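# Vuorinen storage box with oak-colored panel and wire mesh side

Maker: Prargate. Sold in Europe by Flarkico.
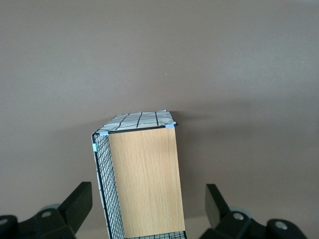
The Vuorinen box is made for people who want to store small textiles in the living room or hall and do not like the look of a plastic crate. It belongs to the same family as the Durnau shelf, and the two can be used together or separately. Customers often ask us if the front is too yellow next to older furniture. The wood has a light oak color that goes from tan to honey, and the grain runs up and down on the long face, so beside a pine shelf it looks a little calmer than the shelf. The narrow side is a black wire mesh with small squares, and through the squares you see the white lining with its dark lines. The top covering is also white, with an irregular grid of thick black lines, some of them a bit wavy. If your room already has many patterns, please think about this before you order.

## What comes in the package

- the box, already assembled
- the lining, already fitted
- the top covering
- four self-adhesive felt pads for the bottom
- one small bag with two spare screws and a hex key

The felt pads are not attached at the factory. Put them on before the first use if your floor is painted or waxed. On a carpet you can leave them off.

## Using the box

The box can stand on the floor, on a low bench or on the bottom level of the Durnau. We do not recommend to put it higher than your shoulders, as it has no handle and you must lift it with both hands from below. Hold it by the bottom edge and not by the mesh. The wire is strong enough for normal use, but it can bend if all the weight hangs on it, and a bent wire never comes completely straight again.

Most buyers keep scarves, gloves, knitting yarn or charging cables inside. Magazines are also possible, but a full load of magazines becomes heavy quickly. Please keep the total load under the limit of 3000 grams. With more weight than this the bottom starts to hang down in the middle, and then the box does not stand evenly.

Things that lie directly against the mesh side can be felt through the lining and may press a mark on it. Put soft things on that side and hard things next to the wood.

The top covering is a cover against dust. It is not a lid that carries weight. You may put a light cloth or an empty basket on it, but no plants, no cups and no lamp. For a cat it is also not suitable, and we have had to write this answer many times.

## Cleaning

Wipe the wooden panel with a cloth that is almost dry, always in the direction of the grain. A drop of mild dish soap is fine when there are finger marks. Do not use furniture oil. The surface has a closed satin finish, the oil cannot go in, and it will stay on top and collect dust.

The mesh is easiest to clean with a soft brush, for example an old paintbrush. Go first from top to bottom and then sideways, so that you reach the corners of the small squares. A vacuum cleaner with a brush head works too, on low power.

The lining and the top covering can be taken off. Wash them by hand in cool water and dry them flat. They are sewn from the same fabric, and the white gets a gray tone if you wash them with dark clothes. Do not iron over the black lines directly. Turn the fabric inside out first, or put a thin towel between.

Before you put the lining back, it must be fully dry. A damp lining can leave a stain on the inner side of the wood, and this stain is not covered by the warranty.

## If the lining does not fit after washing

This happens sometimes, mostly when it was hung to dry and not laid flat. Make it slightly damp with a spray bottle, pull it gently in both directions and fit it in the corners while it is still soft. Leave the box open overnight. If it is still too tight, write to us and we send a new one for the price of the postage.

## Color and differences between pieces

The pattern on the white fabric is irregular, and it is cut from a long roll. For this reason the lines do not fall in the same place on every box, and two boxes side by side will not match. The tone of the wood can also vary a little between deliveries. If you need two boxes that look close to each other, order them at the same time and write "pair" in the message field. Kerttu Hämäläinen in our warehouse then picks them by eye.

## Delivery and stock

The October delivery is 1000 boxes, and at the moment we do not know when the next one comes. Orders are sent in the same order as they are paid. You can return an unused box within 60 days. Keep the outer carton until you are sure, as we cannot accept a box that is sent back wrapped only in paper.

If your box arrives with a damaged corner, please take a picture of the carton before you open it further, and one picture of the corner. Send both to Flynn Hollis in customer service together with your order number. Small dents in the black frame can be touched up with matte black metal paint, and many customers prefer this to waiting for an exchange. In that case we give back a part of the price.

## Spare parts

Available separately: lining, top covering, felt pads, screw bag. The wooden panel and the mesh side are not sold as single parts, as they are joined at the corner during the assembly and cannot be changed at home without special tools.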